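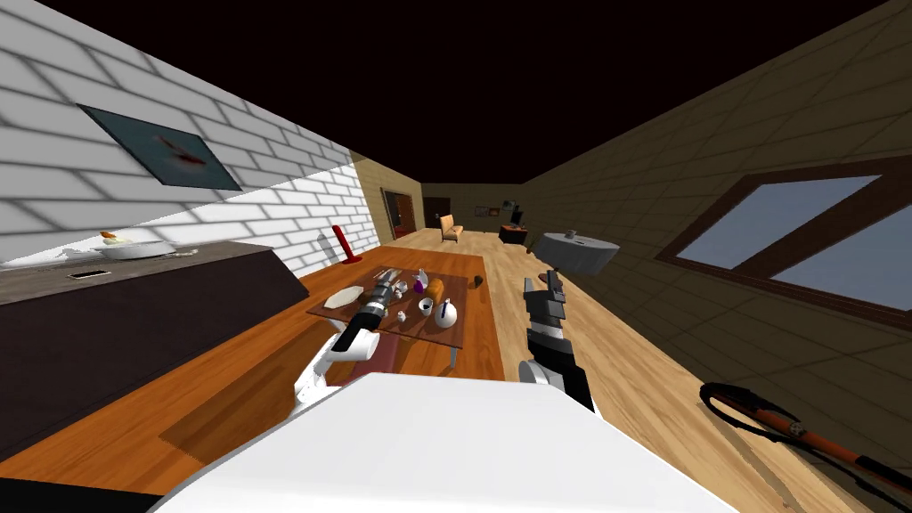 *Coffee table with a plate and a purple cup.*

April 16, 2020

I said I would write up the translation course when it was over. It isn't over, but grading doesn't start for a while and I have a free afternoon, so I'm putting down what I have.

For anyone new to this blog: I'm at Sivville College for the year on the Bahrami fellowship, which brings in one working translator to teach a course each semester and finish a book. I translate from Spanish, mostly short fiction. The fall course was a lecture on the history of translation, and I wrote about it at the time. The spring course is a workshop. It has 14 students, all of them with at least two years of college Spanish, and each one has to finish a translation of a story that hasn't been published in English before.

The second part of that requirement took up most of the planning. Finding stories is easy. Finding out whether someone has already translated them takes a lot longer. I had a list of 53 stories from my own shelves and from a box the library in Zilberg Hall let me go through. I spent the better part of August checking them against anthologies and old journals. A good number dropped out. One had been translated three times under three different titles, and in one of those the author's name was misspelled, so I only found it by reading the first line.

What was left went onto a sheet of paper and the students picked in the first week of class. I let them trade until the end of the second week. Two people traded, then traded back.

## How the workshop runs

Each student brings a page of the Spanish and a page of their English. We read the English first, without looking at the original. I got this from Renji Maruyama, who teaches the Japanese side of the program down the hall from me and has been doing it for years. The idea is that the class hears the English as a piece of writing before anyone starts checking words. When the Spanish comes out first, everyone turns into a proofreader and the whole hour goes to prepositions.

I wasn't sure about it at the start. Spanish and English share so many words that a student can write a sentence that looks fine next to the original and sounds like nothing a person would say. "He realized a visit to his aunt" was the one from the first week. Read next to the Spanish, half the room passed over it. Read alone, it stopped everyone.

After the English we read the Spanish aloud, and then we talk. The translator isn't allowed to speak for the first ten minutes. I'm fairly strict about that. They can take notes.

The things that come up most:

- Past tenses. Spanish has two simple ones and English mostly makes do with one. Students reach for "was walking" and "used to walk" every time they see the imperfect, and by the end of a paragraph it gets heavy. A plain "walked" often works.
- Long sentences. Some of these writers will run a sentence down a whole page with commas. I told the class to keep the sentence whole in the first draft and decide later.
- *Usted* and *tú*. One of the stories turns on a woman switching from one to the other in the middle of an argument with her brother-in-law. The student working on it has tried using his full name, then "sir," then a change in how short her sentences are. The current draft has the short sentences, and I think it's the best of them.
- Food. Everyone wants to know whether to explain the food. My answer is usually no.

## The move online

We left campus in March like everybody else. I'm teaching from my living room and the students are at their parents' houses, mostly, in several time zones. One is in a car for the first half of each class. I haven't asked about it.

The workshop has held up better than I thought it would. Reading aloud still works. People mute themselves and one person reads. The ten minutes of silence from the translator is easier to enforce when I can see the mute button. What doesn't work as well is the talk afterward. In the classroom two people could start in at once and sort it out. On a screen they both stop, both apologize, and both wait. I now call on people by name, which I never liked doing in person.

The bigger problem is dictionaries. In the Zilberg Hall library there's a shelf of regional ones, Andean and Caribbean and so on, and several of the students had gotten used to going there before class. Those books are locked up now. I own two of them and have been looking things up by request. Last week I got a message late at night with a single word in it and a question mark. It was a kind of ladle.

I've also cut the final project down. The original plan was a full story plus an introduction of five pages. The introduction is now 300 words. I put it to the class as a limit they couldn't go over, and several of them wrote back that it was harder than five pages would have been. I agree with them. Most published translators' notes I've read could stand to be that length, including a couple of mine.

## Histari

The one piece of real news is that *Histari*, the college's literary magazine, is going to run some of the translations in its summer issue. It will be online only this year. The editors are students too, and they asked for drafts by the end of the month.

This brings up permissions. For class work we didn't need any. For a magazine we do, even a small one that doesn't charge. I've been writing to publishers and, where I can find them, to the authors or their families. I keep the letters short: who I am, who the student is, what story, where it will appear, and a copy of the draft attached. Several have answered. One author, who is in her eighties, sent back the draft with four corrections by hand and a note saying the student should leave the ending alone. The student had been planning to change the ending, or anyway the last word of it. We spent a good part of a class on that last word.

A few publishers no longer exist. In those cases I don't know yet what we'll do. Renji has dealt with this before and gave me a form letter, which I've put into Spanish. His advice was to leave out any story where we can't find someone to say yes, and to tell the students early so it isn't a surprise in May. I've told them. They took it all right.

## My own book

Slow. I'm on page 18 of the third revision. I gave myself the spring for it and most of the spring has gone to learning how to share a screen. The novel has a narrator who repeats himself, on purpose, and I keep trimming the repeats and then putting them back in. Yesterday I put back six.

The fellowship ends in summer and the book is due to the publisher after that, so there's time. I've moved my desk to the window and do an hour before class, by hand, with the computer off. Then I type it up at night. I make fewer changes that way and the ones I make tend to stay.

A few people wrote to ask for the list of stories. I'd like to hold off until the students are done with theirs, but I'll post the ones that weren't picked, with where to find them. If you know of an English version of any of them, please write and tell me. I would much prefer to hear it now.

Next week we have two students presenting full drafts, one of them the *usted* story. I owe both of them comments by tomorrow and have done one.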